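Re: [figs] Venar and Muli cuttings, what I have and what I don't
7/13/22 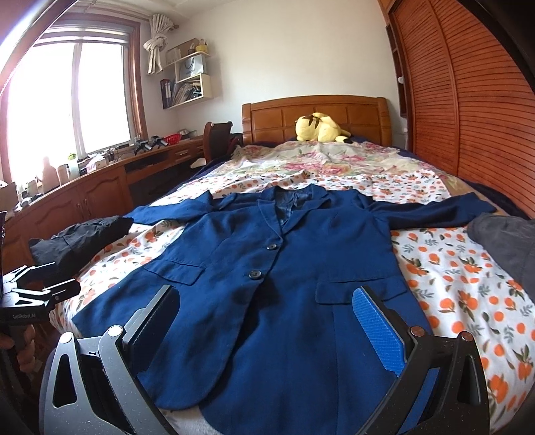 When is the best time to take fig cuttings for trading? After leaf drop, once the tree is fully dormant, so don't send me anything green in the mail please.

Ok quick one before work, answering the post from last night. I'll go under each bit.

> I've been trying to sort out whether Venar and Muli are the same fig
> under two names. The old Hurnness nursery list has them as separate
> entries but the notes read almost word for word the same. Does anyone
> grow both side by side?

I do. Same fence, same dirt, planted a year apart. Not the same fig in my opinion. Leaves are close, mostly three lobes on both, but Muli hangs on to a lot of unlobed leaves low down and Venar never does that for me. Fruit is where they split. Venar is a brown fig, short neck, amber inside, skin cracks when its ready. Muli stays greenish with a brown blush and the inside is more of a pink. If yours is green on the tree and still hard in the neck, leave it, it isn't ripe, I lost most of a first crop picking too early.

The Hurnness notes were copied from one entry to the other I'm pretty sure. The same typo is in both ("midium vigor"). Wouldn't lean on that list for anything except who had what.

> Also wondering about hardiness. I'm in a cold spot and everything I
> have goes in the garage for the winter. Would either one make it in
> the ground with wrapping?

Depends what you mean by make it. Mine both died back to the ground the second winter, wrapped with burlap and leaves. Both came back from the roots. Venar fruited that same fall off new wood, late, and I got a bowl of them before frost. Muli came back as a big bush and gave me nothing. So if you're going to be knocked back every year, Venar. In pots I'd say it's a wash.

Pots need less water in the garage than you think. I give mine a cup every few weeks, just so the rootball doesn't go to dust. More than that in the dark and cold and you get rot. I keep mine under 45 degrees as long as I can because if they wake up early you have a white floppy mess to deal with in spring.

> I rooted a few sticks in straight perlite this spring and they all
> leafed out and then collapsed. Roots looked ok?? What am I doing wrong

Probably nothing wrong with the rooting. It's the move. They leaf out on what's stored in the stick, then you pot them up into something wet and the little roots sit there and drown. What works for me:

Sticks pencil thick, 2 buds above the mix.
Half perlite, half coir, damp and I mean damp. Squeeze a handful and if water runs out it's too wet.
Clear cups so you can see the roots.
No fertilizer til they're in a gallon pot.
Take them out of the humidity bin slowly, lid cracked for a few days, then off. This is were most of mine used to die.

I started 27 sticks this year across everything and the ones that failed were nearly all the ones I watered on a schedule instead of lifting the cup to feel the weight. Should know better by now.

> Last thing, does anyone have Fumano? I keep seeing it on want lists
> but never on a have list.

I have a tree labeled Fumano and I don't trust the label. Came to me as a rooted plant in a trade, and the tag on the pot was in pencil and half gone. It's a dark fig, small, closed eye, good in the rain, red inside. That fits what people say about Fumano but it fits a dozen other dark figs too. I'd rather send it out as "unknown, recieved as Fumano" and let people compare. If someone has one that traces straight back to Hurnness stock, please post leaf pics and a cut fruit when they ripen and we can settle it. Somebody must.

And please people stop renaming stuff when you trade it. If you don't know, write unknown with where you got it. We already have the Venar/Muli mess to untangle because of two tags.

List for fall:

Have: Venar (plenty), Muli (a few), unknown recieved as Fumano (very few, have to see how it grows)
Want: any yellow fig that ripens early and doesn't split in rain. Also a true honey type if you've fruited it yourself.

I'll cut when they're dormant, can't tell you the week yet. Email me off list in October if you want on the list, not before, I will lose it. Inbox has 3000 unread in it as is. Postage only, no need to trade if you're just starting out. Wrap in a barely damp paper towel and a zip bag if you're sending to me, no wax on the ends.

Gotta run. Will try to post leaf pictures of both this weekend, the Venar against the Muli, same side of the tree so it's fair. If the rust hasn't got them by then, already seeing spots on the lower leaves after all that rain.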